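How does a robot choose its hand?

Maybe you think a robot has fingers like yours. Most robots do not. At the end of the arm they have a tool for holding things, and we call it a gripper. Some grippers have two hard fingers. Some have soft fingers, like rubber. Some have no fingers at all and hold things with air, like a small vacuum cleaner.

At Undero, a workshop where people test robots, Mahnaz Kazemi wants to know which gripper is the best one for thin things. Pens, spoons, paint brushes. Thin things are difficult! They roll away, and they turn when you hold them only in one place.

Try it yourself. Put a pencil on the table and lift it with two fingers only. Now do it again, but wear a thick winter glove. Your hand is the same hand, but the job became harder. For a robot, to change the gripper is a little like to change the glove.

Before a real robot moves, Mahnaz often tries the job inside a computer. This is called a simulation. It is similar to a video game, with a room, furniture and a robot, but the computer also calculates how heavy things are and how they slide. If the robot drops something there, nothing breaks. 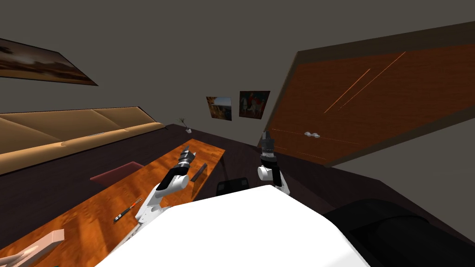
Each gripper gets 100 tries at the same job. The robot must pick up the thin thing, hold it for 5 seconds and put it down again. Then Mahnaz changes the gripper and starts from the beginning. The table must stay the same, and the thin thing must start from the same place. If you change two things together, you cannot know which one made the difference. Scientists call this a fair test.

Her colleague Seidu Ametepe looks at the fingers. Smooth metal fingers can let a pen slip. Fingers with ridges — small raised lines — can hold it better, in the same way as the bottom of your sports shoes holds the floor.

After the simulation, the best two grippers go to a real arm. Sometimes the real arm gives a different answer, and then Mahnaz and Seidu must look for the reason. Seidu keeps a notebook only for these surprises, and it is almost full.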